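휴머노이드 조작 실습 강의 자료
제9주차: 변형 가능한 물체의 양팔 파지와 정돈 작업

담당 교원: 도화영
실습 지도: 세런 크래덕, 페즈만 살레히
게시일: 2024년 11월 8일

1. 이번 주의 위치

지난주까지는 상자, 컵, 문손잡이와 같이 형태가 변하지 않는 강체를 대상으로 파지 계획을 수립하였다. 이번 주부터는 쿠션, 수건, 담요 등 접촉에 따라 형태가 변하는 물체를 다룬다. 강체 파지에서 사용한 마찰 원뿔 모형은 그대로 적용되지 않으며, 접촉점의 위치 자체가 힘의 함수가 된다는 점에 유의하여야 한다.

수강생은 강의 전까지 교재 4장을 읽고, 제7주차 자료의 양팔 좌표계 정의를 복습한다. 좌표계의 기호는 이번 자료에서도 동일하게 사용한다.

2. 학습 목표

가. 변형 물체의 파지 후보점을 모서리, 솔기, 면의 중앙으로 구분하고 각각의 장단점을 기술할 수 있다.
나. 양팔 작업에서 선행 손과 보조 손의 역할을 정하고, 그에 따른 궤적의 시간 순서를 작성할 수 있다.
다. 머리 카메라 시점에서 발생하는 팔의 자기 가림을 고려하여 관측 자세를 선택할 수 있다.
라. 원격조작 시연 기록을 단계별로 분절하고 표기 규칙에 맞게 주석을 작성할 수 있다.

3. 이론 요약

3.1 파지 후보점의 선택

쿠션류의 모서리는 직물이 얇게 모이는 부분이므로 손가락 사이에 끼워 잡기가 용이하다. 반면 충전재의 무게가 반대편으로 쏠리면 물체가 회전하여 목표 자세에서 벗어나기 쉽다. 면의 중앙을 누르는 접촉은 들어 올리기에는 적합하지 않으나, 등받이와 같은 지지면이 있을 때 물체를 밀어 고정하는 용도로 유효하다.

솔기를 따라 잡는 방법은 두 방법의 중간에 해당한다. 다만 솔기의 위치를 영상에서 안정적으로 검출하여야 하며, 무늬가 있는 직물에서는 오검출이 빈번하다.

3.2 선행 손과 보조 손

먼저 접촉하는 손을 선행 손, 이후 접촉하거나 접근 자세를 유지하는 손을 보조 손이라 한다. 본 교과목에서는 두 손이 동시에 접촉을 시도하는 계획을 권장하지 않는다. 한 손이 접촉하면 물체의 형상이 바뀌고, 다른 손의 목표점은 그 시점에서 다시 계산되어야 하기 때문이다.

보조 손의 대기 위치는 물체 표면에서 충분히 떨어져 있어야 하며, 선행 손의 손목과 물체 사이의 시선을 가리지 않아야 한다. 대기 중 손가락은 완전히 펴지 않고 약간 굽힌 상태로 둔다.

3.3 지지면의 활용

소파의 좌면과 등받이는 각각 하중 지지와 위치 기준의 역할을 한다. 가죽 표면과 직물 표면은 쿠션과의 마찰 특성이 다르므로, 한 표면에서 조정한 밀기 힘을 다른 표면에 그대로 적용해서는 안 된다. 등받이 방향으로 미는 힘이 과도하면 팔꿈치 관절의 부하가 증가하고 몸통의 균형 제어에도 영향을 미친다.

3.4 균형과 도달 범위

낮은 좌면을 향하여 양팔을 앞으로 뻗으면 전체 무게중심이 앞쪽으로 이동한다. 이때 발의 위치를 바꾸지 않고 허리와 무릎의 굽힘만으로 보상할 수 있는 범위를 작업 가능 범위로 정의한다. 범위를 벗어난 목표점에 대해서는 팔의 궤적을 수정하기 전에 정지 위치를 먼저 재검토한다.

4. 실습 구성

실습은 조별로 진행하며, 한 조는 4명으로 편성한다. 조원은 조작자, 안전 담당, 기록 담당, 주석 담당을 맡고 3회 시행마다 역할을 교대한다. 시행 기록은 강의용 저장소 Grirnell에 조 번호별로 보관한다. 현재 공개된 참고 시연은 1,419건이며, 이 가운데 590건에 단계 주석이 부여되어 있다. 참고 시연은 과제 수행 목적으로만 사용할 수 있다.

5. 실습 절차

5.1 사전 점검

안전 담당은 비상정지 장치의 작동을 확인한 후 점검표에 서명한다. 팔과 손목의 케이블은 관절의 운동 범위 전체에서 당겨지지 않아야 한다. 바닥의 케이블은 보행 경로와의 간섭 여부를 확인한다. 점검표에 서명이 없는 조는 구동 전원을 투입할 수 없다.

5.2 관측 자세의 설정

로봇을 소파 정면에 정지시키고, 머리 카메라의 영상에 쿠션 전체가 들어오도록 목의 각도를 조정한다. 양팔을 내린 상태에서 기준 영상을 저장하고, 파지 후보점을 2개 이상 표시한다.

5.3 접근과 첫 접촉

선행 손을 쿠션의 아래쪽 모서리로 이동시킨다. 손끝이 직물에 닿으면 속도를 낮추고, 손가락을 오므려 직물의 일부를 집는다. 보조 손은 반대편 가장자리 부근에서 대기한다. 접촉 부위의 주름은 형상 변화를 판단하는 단서가 되므로 주석 담당은 이를 별도로 기록한다.

파란색 쿠션의 오른쪽 아래 모서리에는 오른손이 닿아 있고, 왼손은 왼쪽 가장자리 부근의 등받이 위에 떠 있다. 본 자료의 표기 규칙에 따르면 오른손은 '접촉', 왼손은 '대기'로 표기한다.

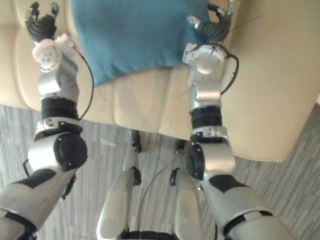 5.4 자세 조정과 해제

보조 손의 목표점을 다시 계산한 후 두 번째 접촉을 수행한다. 쿠션의 아랫변이 좌면과 나란해지도록 조정하고, 보조 손, 선행 손의 순으로 해제한다. 해제 직후 쿠션이 기울어지면 해당 시행은 '부분 성공'으로 기록하며, 같은 시행 안에서 재파지를 시도하지 않는다.

5.5 종료

양팔을 기준 자세로 복귀시킨 다음 구동 전원을 차단한다. 기록 담당은 파일명과 시행 번호의 일치 여부를 확인한다.

6. 과제

가. 조별 시행 중 한 건을 선택하여 접근, 접촉, 조정, 해제의 네 단계로 분절하고 각 경계의 판정 근거를 서술한다.
나. 선행 손과 보조 손을 서로 바꾸었을 때 예상되는 자기 가림의 변화를 도식으로 제시한다.
다. 실패 또는 부분 성공으로 기록된 시행이 있는 경우, 파지 후보점의 선택과 관련하여 원인을 검토한다.

보고서는 조별로 한 부를 작성하여 다음 실습 시작 전까지 제출한다. 분량은 도식을 제외하고 A4 용지 세 쪽 이내로 한다. 장비 사용 신청은 세런 크래덕, 저장소 접근 권한은 페즈만 살레히에게 문의한다.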